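Murnholm Open Day Recordings: README

Thank you for downloading this, or for opening it by accident, which is how a good many people seem to find our things. These notes cover the recordings made at the Murnholm open day in December, when Kodine opened the doors of its workshop and let visitors try the handheld grippers for themselves. I have tried to write down whatever I would want to know if somebody handed me the same folder, and I have probably written down a bit more than that. Please skip around.

Maintainer: Olumide Okafor, Kodine
Current release: 2
Status: complete, with small fixes as people report them

What is in the release

The release holds almost 800 recordings of people using a pair of handheld grippers to move, fold, crumple and generally fuss with light objects on a tabletop. Each recording has a head-view video, a track for each gripper's position, a track for how far the fingers were open, and a short text note typed in by whichever of us was hosting that table. The notes are uneven. Mine tend to ramble, and there are a couple that only say "good one" - I left those alone, because I couldn't decide what else they should say.

There are 5 task folders:

cloth_flatten - spread a bunched cloth out on a board
cloth_fold - fold it in half, then in half again if the visitor felt like it
paper_crumple - take a flat sheet and make a ball of it
pass_across - move something from the left gripper to the right
free_play - anything at all

The last folder is the biggest and, I think, the most fun. We put it in the plan as a way to keep children busy while their parents tried the folding, and it ended up holding most of the motions that the other folders don't have. There is a lovely run of recordings where one visitor kept trying to stand a piece of cloth up like a tent. It never stood for long, but the small corrections in the wrists are worth a look if you work on that sort of thing.

How the day went

We opened in the morning and stayed open until the early evening. Visitors came in small groups, heard a short talk, watched one of us do a demonstration, and then took a turn. The talk was meant to be brief, and mine got longer every time I gave it, so if you see a gap in the timestamps in the middle of the afternoon, you may blame me for it.

The first thing almost everyone did was squeeze too hard. The grippers have a fairly stiff trigger, and it takes a few tries before you trust that a light pull is enough. By their third or fourth attempt most people had settled down, and you can hear that in the audio we kept for our own use (the audio isn't in the release, sorry - too many private conversations). If you want clean motion, I would suggest dropping the first attempt from each session. If you want to study how people learn a new tool, those first attempts are the very thing to keep.

We also had the Dradier arm running on a fixed routine at the far end of the workshop, for people who wanted to see where this kind of recording might lead. It picked up a folded napkin, set it down, and picked it up again, all day long. A surprising number of visitors preferred it to the hands-on tables. None of the arm's own data is included.

Setup

All the hands-on tables used the same kit. Each gripper carries a marker cube, and the tracker works out where the gripper is from the patterns on the faces. The head camera has a very wide lens, so straight edges will look bent toward the sides of the picture. We haven't corrected for this in the files. The calibration for each headset is stored next to the recordings in the folder called calib, and the script named flatten_view will apply it for you if you prefer straight lines.

A few practical points about the tracking:

Two people were often working in the same room, so another gripper and its cube can turn up in the view. The track files only follow the wearer's own pair.

When a visitor turned their wrists a long way in, the cubes could block one another. Those stretches are marked "lost" in the track file, and we did not fill them in.

Finger opening is stored on a scale from 0 to 2,000, where 0 is shut. The number comes straight from the sensor and isn't a distance. I know this is annoying. A conversion table is in the same folder as the calibration. 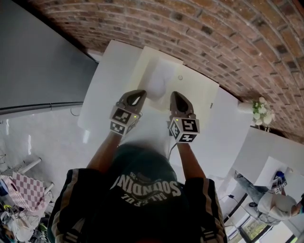

The Iwasaki naming scheme is the other thing that trips people up, so let me go over it slowly. Iwasaki is our little logging program, and it names each file by table, then session, then attempt, in that order. Attempts begin at 0. Sessions begin at 1, for reasons that made sense on the afternoon we wrote it, and which we can't change now without breaking everyone's scripts. If you sort the files by name you will get them grouped by table, and if you want them in the order they were recorded you should sort by the start time inside each header.

Known problems

The clock on one headset ran slow before lunch. We have shifted its start times to match the others, but please don't lean on them for anything that needs close timing between tables.

Some visitors swapped tables halfway through a turn and were given a new session number. If you split the data by session, the same person may land on both sides of your split. There is a column called group in the index file that fixes this as well as we could manage.

A few notes in cloth_fold clearly belong in free_play. Send me the file names when you run across them.

Using the data

You are welcome to use the recordings for research and teaching. Visitors signed a consent form at the door, and anyone who later asked to be taken out has been removed from release 2, so please delete any copy of the first release you may still have. Don't try to work out who anyone is.

If you write something using these files, a mention of the Murnholm open day is plenty, and I would be glad to get a copy. Bug reports, odd questions and better ways to fold a napkin can all go to the address in the contact file. I read everything, though I can be slow in the weeks before the next open day.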